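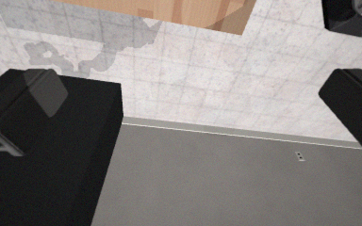 Die Survival-Doku „Ondmont“ geht in eine weitere Staffel. Das teilte die Produktionsfirma Telar am 25. Februar 2021 mit. Gedreht wird ab August wieder in den Bergen, erneut mit 20 Teilnehmern, die ohne Strom und fließendes Wasser auskommen müssen. Auch das Begleitmaterial im Netz wird ausgebaut. 

Fans hatten zuletzt befürchtet, dass nach der vergangenen Staffel Schluss ist. Auslöser war der Ausstieg des Teilnehmers, den die Zuschauer nur unter seinem Spitznamen Mao kennen. Er war in der vorletzten Folge beim Holzmachen gestürzt und hatte sich das Handgelenk gebrochen. In den sozialen Netzwerken hieß es daraufhin, er sei schwer verletzt und werde nie wieder vor der Kamera stehen. Telar widerspricht dem. Mao sei nach zwei Nächten aus dem Krankenhaus entlassen worden und habe die Reha inzwischen abgeschlossen.

Ob er in der neuen Staffel dabei ist, steht noch nicht fest. Die Gespräche laufen nach Angaben der Firma noch. Mao hatte sich nach dem Unfall nur einmal gemeldet und sich für mehr als 3000 Nachrichten bedankt. Zu seinem Privatleben äußert er sich grundsätzlich nicht. Auch über sein Vermögen gibt es keine bestätigten Angaben, die im Netz kursierenden Summen sind Schätzungen ohne Quelle.

Änderungen gibt es beim Ablauf. Die Teilnehmer bleiben künftig 30 Tage am Stück im Camp, bislang war nach drei Wochen eine Pause vorgesehen. Außerdem soll ständig ein Sanitäter vor Ort sein. Die Ausrüstung stellt wie bisher der Outdoor-Händler Modico.

Bewerbungen für die freien Plätze nimmt Telar noch bis Ende des kommenden Monats an. Ein Sendetermin für die neuen Folgen wurde nicht genannt. Die bisherigen Staffeln sind weiter in der Mediathek abrufbar.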